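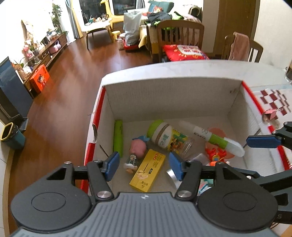
Odds and ends, round one: a yellow carton, a clear jar, a long white and green tube and a pink toy, all in one white box.

# The One-Box Sweep for Small Stuff

I love this trick so much that I've stopped being embarrassed about it! It's a cardboard box. You take it around the house, you put the little homeless things into it, and then you deal with the whole lot sitting down. I've been doing it since October and my kitchen counter has stayed (mostly) a counter.

The big things in a house more or less look after themselves. A chair has a spot, a coat has a hook. It's the tubes and jars and tiny toys that drift from shelf to windowsill to the top of the microwave, and putting them away one by one means crossing the house for every single one. With a box you cross it once.

## Picking the box

Open top, stiff walls, and handle cutouts if you can get them. Handles make a huge difference when you're carrying it on one arm and opening drawers with the other hand. I like a pale inside too, so the small things show up against it and I'm not fishing around in the dark for a pen.

Don't go too big. I tried a moving box once and filled it, and then I had a moving box full of junk in the hallway for the better part of a month. Something you can lift easily when it's full is plenty. My current one came with an order from Haddad, the kitchen shop, and it's been retaped twice along the bottom and is still going strong.

## The sweep

Set a timer for 6 minutes and do one room. Pick up anything smaller than your hand that doesn't live where it's lying, plus the long skinny things (tubes, sticks, pens) that always roll behind something. No deciding yet! If you stop to read the label on a jar you've lost your six minutes, and I say this as a person who once stood in the bathroom reading the back of a hand cream until the timer rang.

Jars and tubes go in with the lids pushed down tight. Check every cap before it goes in the box, even the ones you're sure about. I had a bottle of dish soap let go over a stack of birthday cards and I still find blue spots on things.

Cartons I lean against a wall of the box, standing or slanted, whichever leaves more room. Little figurines and anything with a thin part go on top at the end, or in a mug if you have a spare one.

## Sorting at the table

Now the fun part. Carry the box to the table, put down a towel (it stops jars from rolling) and tip things out gently, or lift them out a handful at a time. I make 5 piles:

- kitchen
- bathroom
- toys and little decorations
- desk and mending
- out of the house

That last pile takes in the empty jars, the dried-up tubes, the pens that don't write and whatever belongs to the neighbors. Squeeze or shake before you decide, some of those tubes have a surprising amount left in them.

If a carton has a label you can't read, look for the date first and then use the translate camera on your phone. It works nicely on flat printing and less nicely on a curved jar, where you may have to turn the jar and take it in strips. Once I know what something is, I write it on masking tape and stick it on the lid. Same goes for two containers that look alike.

Put the piles away one room at a time, kitchen first, while you still have the energy. The desk pile is always the most annoying one.

## A few extras

**Toys.** Wipe them while they're out. Warm water, a drop of soap and an old toothbrush for the creases, then dry them on the towel you already have on the table.

**Sticky labels.** Cooking oil on a rag, leave it for a bit, rub. I use the cheap Alero stuff and save the good oil for salad.

**Clear jars.** Keep them if the lid fits! Buttons, rubber bands, birthday candles, picture hooks. If the lid's gone, let it go.

**Long tubes.** Stand them in a tall glass with the cap down, so what's left slides to the right end. They take up far less drawer that way too.

**Scissors and blades.** Never in the box. Carry those separately and put them straight away.

## What about leftovers?

There will be things with no pile. I allow 2 of them per sweep, and they go back in the box and wait for next time. If they've gone around again without anyone asking for them, out they go.

My first full sweep, living room and kitchen together, came to 78 things. I counted because I didn't believe it! Nowadays a room hardly covers the bottom of the box. Next up is the shelf over the washing machine, which I've been walking past for weeks.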